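12th June — sorting cell, grip faults

Came in to find the cell stopped again. The log had 223 runs of the block-into-bin task and then a protective stop, joint torque over limit, with the arm low over the table. Cleared it, jogged up, homed, and it went off quite happily as if nothing had happened. I don't like that at all, so I've spent most of today on it.

First suspect was the gripper force. Wycliffe had it set to 100 on the Novex controller (their units, don't ask me what they are) and I wondered if the fingers were squashing the block and pushing down as they closed. Dropped it to half. Same stop, run 224, and this time I was watching — the fingers came down a shade too far, touched the table and leaned on it. So the force wasn't the trouble, the height was.

Measured the table against the stored height at both ends. The left end agrees. The right end is out by around 3 mm, and the pick pose for the pink and teal bins is worked out from the left end only. That's a silly bit of code and I'm fairly sure it's mine, from January, sorry everyone! Put the blue block back in front of the middle bin and went through the approach again at slow speed, one hand on the stop button.
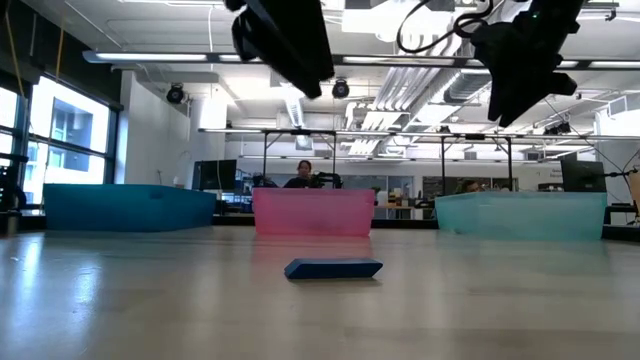

What I've changed

Table height is now taken at three points and the pick height worked out between them. Torque limit left exactly where it was. Mwanaisha asked if we could just raise it to stop the nuisance trips and I said no — it was telling us something true, and people sit working on the far side of those bins.

Also found that the restart after a protective stop doesn't ask for anyone to confirm. It homes by itself the moment the fault is cleared. That worries me more than the height did. Wycliffe is adding a confirm step tonight, and until it's in, please clear faults at the pendant and nowhere else.

Still to do: check the finger pads for wear, level the right end of the table properly, and run 516 picks at normal speed before anyone leaves it going over lunch.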